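Leltora kitchen textiles: green cloth, hemmed

Gallery notes by Mehrangiz Azimi

The Leltora is a plain woven cloth sold for drying dishes and wiping down counters. It comes in one color, a slightly bluish green, and is hemmed at the border. This page covers the hem, the corner and the lengthwise fold. Those are the points that decide how a cloth looks on a shelf after 10 washes. Fiber content and laundering figures are at the bottom of the page.
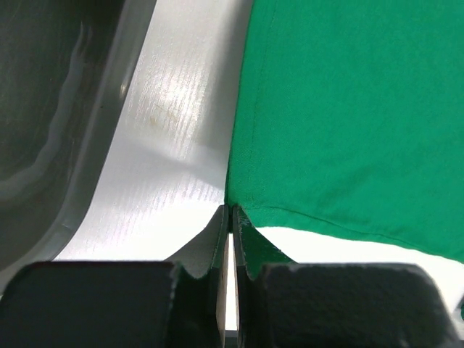

Green cloth, both pictures. Stitched hem and corner in the first, lengthwise crease in the second. 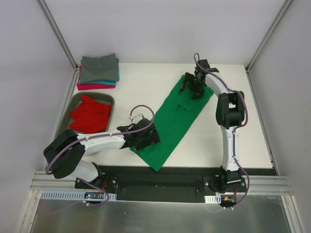 Malcolm Penrose wrote in to say that he folds his cloths in thirds and gets a flatter stack than he ever did folding in half. His objection to the half fold is that both long hems land on top of each other, so one side of the stack climbs faster than the other. By the time the pile is as high as the shelf allows, it leans. With thirds, he says, the hems are spread over the width and the pile stays level, although the first few attempts take longer and the outer panel has to be cut a little short of the fold line or it buckles. By "cut short" he means laid short. He does not take scissors to it.

The point about the hems is correct. A folded border is thicker than the single layer next to it, and the difference adds up in a stack. I still use the half fold for cloths that go in a drawer on edge, where height does not matter and the strip needs to be long and narrow. For open shelves I have changed the instructions below.

Folding for a drawer

Lay the cloth flat and pull the corners out by hand before making any fold. Bring one long side over to the other and match the hems at both ends. Smooth from the middle toward the ends. If a small fold turns over on itself partway along, open the strip again at that point and lay it back down - pressing it flat only sets the crease in the wrong place. Fold the strip in half across its length, then once more if the drawer is shallow.

Folding for a shelf

Fold in thirds lengthwise, keeping the inner panel short of the crease by the width of the hem. Then fold in half across. Stack with the folded edge to the front.

Corners

The corner is where the two hems meet, so it has the most layers and is the slowest part to dry. Hang the cloth from the middle of one side if possible. A cloth that always hangs from the same corner will stretch there, and the border beside it takes on a curve that will not iron out fully. Evie Kettle in the Saltstead shop rotates hers a quarter turn at each wash.

Puckering along the seam usually comes from the thread shrinking more than the fabric. Iron the hem damp, from the inside of the cloth toward the border. Do not pull on the stitching.

Material and care

Cotton, 200 grams per square meter before washing. Wash warm with similar colors for the first two cycles. Fabric softener lowers the absorbency and should be left out. Tumble dry low, or line dry and iron.

The Mikham sample batch was 327 cloths, of which 81 were sent back for resewing at the corner. Stitch length was shortened after that and the current stock has the shorter stitch throughout. Owners of a cloth from the sample batch can exchange it at Parsons, washed or unwashed, until the end of July.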